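Re: [Dinmont Home Bakers] rye starter smells like nail polish

Hi everyone, and a special hello to the new folks who joined in February,

> I have been feeding my rye starter once a day like the booklet says,
> and for the last 3 mornings it has smelled like nail polish remover.
> There is a little gray liquid on top too. Do I throw it out and start
> over? I was hoping to bake on the weekend and I only have one bag of
> the Donnelly dark rye left.

Please don't throw it out! Mine has smelled like that more times than I can remember, and it is still going strong after I don't know how many kitchens. That sharp smell means it's hungry. Rye is a fast eater, much faster than white flour, and once the weather warms up (or if you keep the jar near the stove, which I did for years without thinking) one meal a day doesn't hold it. The gray liquid is just what separates out while it waits. Pour it off or stir it in, whichever you like. I stir it in if I want a sourer loaf.

The time to give up is if you see fuzz, or pink or orange streaks. Then it goes in the trash, jar and all as far as I'm concerned.

What I would do, starting tonight:

1. Spoon out all but a heaping tablespoon into a bowl. Keep the bowl, we'll get to that.

2. Put the tablespoon in a clean jar with equal weights of rye and water. The water should feel barely warm on your wrist. Stir it until there are no dry bits and scrape down the sides – rye sets like cement and you will be sorry later.

3. Feed it again in the morning and again before bed. After a day or two of that it should smell like apples or yogurt, and it ought to double between meals. If you're down to one bag of rye, mix in some plain white flour, it won't mind.

4. The bowl of leftovers makes very nice crackers. Stir in some melted butter, a good pinch of salt and caraway if you have it, spread it as thin as you can on parchment and bake at a low heat until it snaps. Mine usually need longer than I think they will.

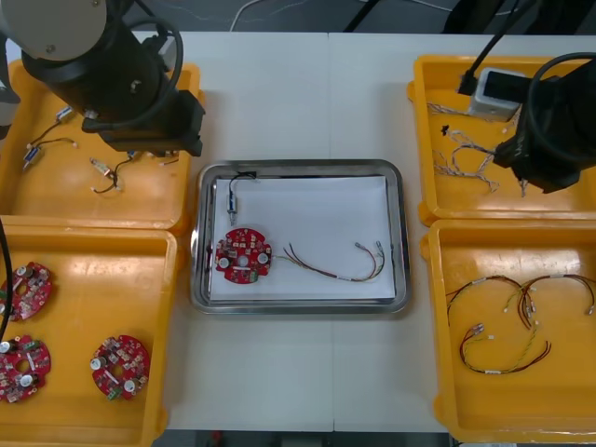
5. Once it's lively again, use it for the plain loaf before you try anything with seeds in it. I take 266 grams of ripe starter, mix it with the rest of the flour, water and salt, and let it sit in the pan until little holes show on top. Bake it until the middle reads 98 on a Celsius thermometer, then leave it alone until the next day. I know, it's hard. Rye cut warm is gummy and you'll blame the starter.

If you can't get more of the Donnelly, the Nondorix stone-ground works fine but drinks a bit more water, so go by feel. And does anyone still have the Bakumow black bread recipe that went around before the holidays? I had it on the fridge door and now I don't.

Let us know how the loaf comes out – good or bad, we like hearing both.

Happy baking!

2 replies | Share (3)

Get the list digest by email. Sign up for our newsletter | No thanks

Contact the list owner | © Dinmont Home Bakers | Back to top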